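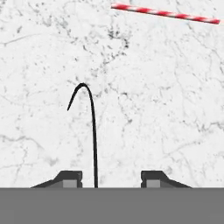

Ratih Wibisono
Developer and occasional release-notes reader
Oct 4, 2023

Kernlow 2 is out, and I've already moved two of my own projects over to it, which tells you something about how I spend my evenings. If you haven't met it, Kernlow is the background job library from the small team at Gillon. You hand it a piece of work, it writes that work to your database, and a worker process picks it up when it gets a moment. I've used it for sending invoices and resizing uploads since the early betas and I'm fond of it, so take this write-up with that in mind.

The big change is how retries work. In the old version a failed job went straight back to the front of the queue, and if the thing it was calling had fallen over you could watch it hammer away at the same dead address until you stopped the worker by hand. Version 2 waits. The first pause is 600 milliseconds and it doubles from there, up to a ceiling you set yourself. There's one line of configuration to bring back the old behaviour if you were relying on it, though please think twice before you do!

Marisol Magaña, who leads the project, told me the retry code was rewritten from scratch over the summer. "We kept patching it and every patch made somebody else's queue worse," she said. "In the end Zyanya deleted the lot in one go and I went for a walk." Zyanya is Zyanya Carrillo, and the commit message really does just say "sorry".

Also gone is issue 1443, the one where scheduled jobs ran twice on the night the clocks went back. Anyone who sent their customers two copies of the same reminder last October will be pleased (I sent mine a third one to apologise). Times are now stored in UTC all the way through and only turned into local time when they're shown to you. If you have your own code reading the schedule table directly, check it before you upgrade, as the column has changed its name as well as its contents. 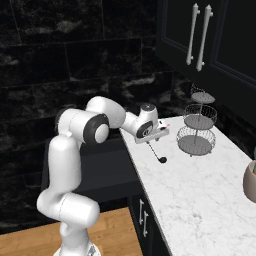 The dashboard has had a tidy-up too, and I like most of it. Failed jobs are grouped by error now, so a bad afternoon gives you one row to open and not page after page of the same stack trace. You can also filter by queue, which I'd been asking for since forever. The marker for a paused queue used to be a tiny grey dot that I missed constantly. It's been swapped for a thick black ring with a white middle, very much like the one on the side of the white arm's elbow up there, and against a pale page you'd struggle to overlook it. My one grumble is that the search box still clears itself when you go back a page.

Upgrading took me less time than making lunch for the first project and most of an evening for the second. The difference was custom serialisers. If you use the built-in one, change the package version, run the migration and you're done. If you wrote your own, the interface has an extra method on it and the compiler will complain until you've filled it in. There's a helper called Quezada that ships alongside the package and will scan your solution for anything that needs touching. It found everything in mine except a serialiser I'd registered through reflection, and I suppose I deserved that.

Do stop your workers before you run the migration. The notes mention this in small print near the bottom, and Melquiades Esquivel, who looks after the hosted version over at Avmont, asked me to say it a bit louder. An old worker that's still running can pick up a job halfway through the table change and lock it, and then you're off editing rows by hand.

Licensing stays as it was. It's free if you run it yourself, and the hosted version is still paid. The limit on the hosted trial has gone up to 200 jobs a day, enough to try out a side project properly but not enough to run a shop on.

As for what's next, Faustino Salinas is working on job chaining, where one job kicks off another only when the first has finished cleanly. There's a branch you can look at, with a big warning at the top of the readme telling you not to use it. I've had a little play with it — it's promising, and it also ate a test database, so the warning is fair. No date yet.

The old version will get security fixes until the spring. The package is on the usual feed, and the migration guide is linked from the project's front page, under the changelog. If you hit anything odd with custom serialisers, leave a comment and I'll compare notes with mine.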